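4.2 桌面饮水容器的重复使用：几点保留意见

既有文献谈到办公桌上的一次性塑料瓶时，往往默认它们喝完即弃，并据此推算人均废弃量。Castaño 的早期问卷便是如此设计的：受访者只需填写每周购买的瓶装水数量，瓶子此后的去向则完全不问。我们对这种做法持怀疑态度。购买量与废弃量之间隔着一段并不短的桌面停留期，而这段时间里瓶子究竟算饮水器具、储水器具还是垃圾，问卷本身无法回答。

本研究于四月在 Zistgate 办公楼的两个楼层发放记录表，共回收 64 份。记录表要求填写者在下班前写明桌上有哪些盛水的容器、各自最后一次使用的时间，以及是否打算第二天继续使用。最后一项的可信度我们始终存疑。“打算继续使用”几乎是一个不需要付出代价的回答，填写者在纸面上保留一只瓶子，比在桌面上保留它容易得多。Dolan 认为可以用后续回访来校正，但他的回访间隔长达 7 天，中间瓶子是否被保洁收走、被同事误拿，均无从核实。

图 3 为桌面容器并存的一例：带白色螺旋盖的透明塑料瓶，瓶壁已有褶皱和轻微压痕；右上方为一只倾斜的白色带柄陶瓷杯。
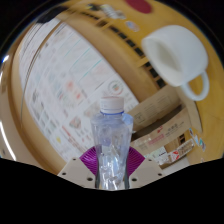 容器并存的情形在文献中常被解释为“分工”，即杯子用于热饮，瓶子用于凉水。这一说法流传颇广，依据却相当薄弱。Wusico 项目的报告将其列为主要结论，但翻查附录可知，支持该结论的问题只有一道，且选项中没有“说不清”。在我们回收的记录表里，不少填写者把同一只杯子先后记作喝茶、喝水和放回形针之用，也有人坦言瓶子留在桌上只是忘了扔。若硬要把这些回答归入冷热分工，恐怕更多反映了编码者的偏好。

瓶身的形变同样不宜过度解读。有研究者提出，瓶壁褶皱可以作为重复灌装的外部指标，褶皱越多，使用次数越多。我们看不出这一推论如何成立。薄壁瓶在背包里压过一次，便足以留下明显的折痕；反过来，小心使用的人可以反复灌装而瓶身大体平整。即便在同一批购入的瓶子之间，握持习惯和瓶盖拧紧时的瓶内气压也会造成差别。在缺乏灌装记录的情况下，单凭外观只能说瓶子受过挤压，至于何时受压、因何受压，均不得而知。图 3 中的瓶子也应作如是观。

容量的估算还有一重困难。记录表以 500 毫升作为小瓶与大瓶的分界，原意是便于填写，结果却使大量恰好标称此容量的瓶子落在界线上，填写者归类时各行其是。陶瓷杯的问题更大，杯身通常不标容量，填写者只能凭印象作答。Buckley 量表试图用“一杯”作为统一单位绕开此事，在我们看来只是把误差藏进了单位里。

基于上述考虑，本节不报告人均饮水量，也不报告瓶子的平均重复使用次数。现有材料能够支持的说法比较有限：瓶与杯在部分办公桌上同时存在，使用者对二者用途的描述前后并不一致，“一次性”这一标签与实际停留时间的关系有待逐日记录加以检验。至于 Tuvow 分类法中“主容器”与“辅容器”的区分，我们曾尝试套用，两名编码者对同一份记录表的判断屡有出入，讨论后仍未能统一，故在下一节的表格中弃用，改为按材质和有无瓶盖分别列出。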